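Leather Goods I, Unit 4: Straps, Tabs and Edge Stitching
March 2020
Instructor: Homa Bahrami

Bring your cut strap blank, two needles and your waxed thread. Blanks were cut in January from the Siregar side, so check yours for dry spots before you start. If it creases white when you bend it, swap it at the supply shelf.

## Terms

- **Strap body:** the long part, cut to even width.
- **Tab:** the shaped end. We use a rounded tongue for this unit. Pointed and square ends come later.
- **Stitch line:** runs parallel to the edge. Mark it with the wing divider before you punch.
- **Slot:** any oval opening in the body. Round punch at each end, then join with a straight cut.

## Shaping the tab

1. Trace the tongue from template 3925. Use the silver pen on the flesh side only.
2. Cut the curve in short strokes, turning the leather and keeping the knife still.
3. Sand the curve until the flat spots are gone.
4. Dampen the edge and burnish it. Two passes is usually enough.

## Stitching

Saddle stitch, 8 holes to the inch on the straight parts. Go around the curve with the two-prong iron, since the four-prong will leave corners. Start at the straight part of the strap and work toward the tip, then come back down the other side. Backstitch two holes and trim.

Contrast thread shows every uneven stitch. If you are not sure of your tension, use brown on brown for the first strap and save the white for the second.

## Hardware

Knobs and studs go in after the edges are finished. Test the fit on scrap first. The Jirico studs have a slightly thicker post than the ones in the Malelstead kit, so the hole sizes do not match.

## To hand in

One finished strap with a rounded tab, plus your scrap with the test holes. Label both with your name. Questions about hardware go to Wen-hsiung Man in the tool room.

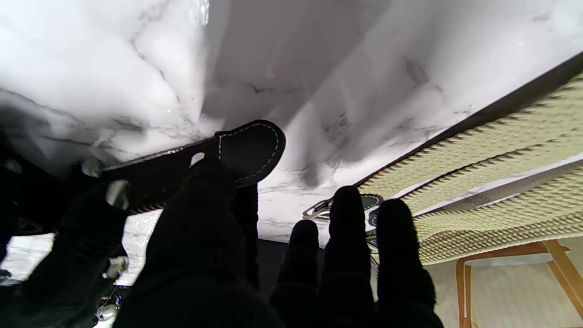

Fig. 1. Dark brown strap with rounded tab, white stitching.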